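Lekari asks resellers to show their work on "refurbished" desktops

FLURNACH, November 24, 2022 – Lekari, the computer reuse workshop, has published the bench checklist it uses on second-hand desktop towers and is calling on other sellers to do the same. The workshop says the word "refurbished" has been stretched so far that a buyer can't tell a machine that was opened, checked and repaired from one that was wiped down with a cloth and listed for sale.

"We are not convinced by stickers, and we don't think buyers should be either," the workshop said in a statement. "If a seller claims a tower has been gone through, there should be a sheet of paper saying who opened it, what came out, and what went back in."

The checklist runs to 13 steps and fits on 2 pages. It begins with the side panel coming off, and Lekari says a fair number of the towers it buys in from other dealers show little sign of anyone having got even that far. 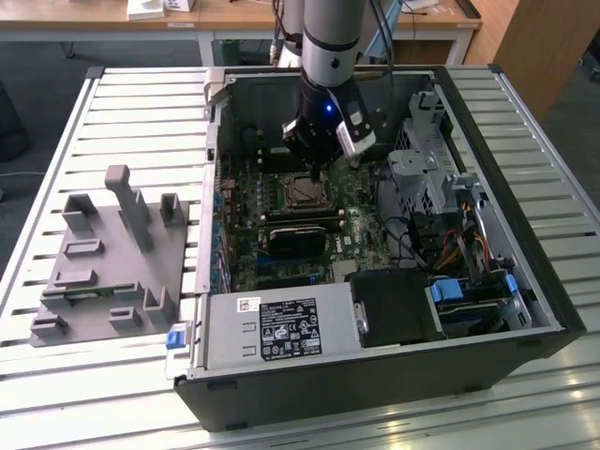
Side panel off: an open desktop tower on the bench, with its CPU socket bare.

Much of the list is plain housekeeping. Power cables are checked at both ends. Memory is taken out, its contacts are looked over under a lamp, and it is put back in the slot it came from unless there is a reason to move it. Drives are logged by serial number before they are erased. The power supply label is read and copied onto the sheet, and the rating is compared with what the machine will be asked to run.

The processor gets a section to itself. Lekari has little patience for listings that name a chip on the strength of whatever the start-up screen reported to a previous owner, or of a badge on the front of the case. Its sheet calls for the model and serial lines to be copied from the metal lid of the processor itself, before any fresh thermal paste goes on and the heatsink covers them up again. The socket is inspected while the chip is out. Small parts go into a tray with a place for each of them, a rule the workshop admits it took up after losing more screws than it would like to say. 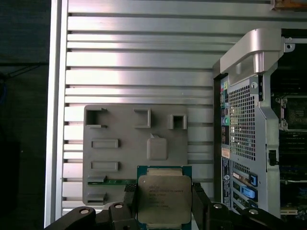

Lekari is also sceptical about some of its own trade's favourite selling points. "Tested for 35 hours" sounds impressive, it notes, but says little if the machine sat idle at a login screen the whole time. The checklist asks for 3 shorter runs under load instead, with the side panel back on, and for the results to be written down even when they are dull. It makes no promise that a machine passing every step will last for years. Old parts fail, and the workshop would sooner say so on the invoice.

Issahaku, a parts supplier, and Gosa, a repair shop, have agreed to try the sheet on their own benches until June. Neither has committed to keeping it after that. Lekari says it expects complaints about the time involved and will publish those as well.

The checklist is free to copy and change. Lekari asks only that anyone who drops a step leaves the line on the page and marks it "not done" – buyers can then make up their own minds.

About Lekari

Lekari repairs and resells used desktop computers and workstations from its workshop in Flurnach. Printed copies of the checklist are available at the front counter. Media enquiries can be made at the same counter during opening hours.

– 30 –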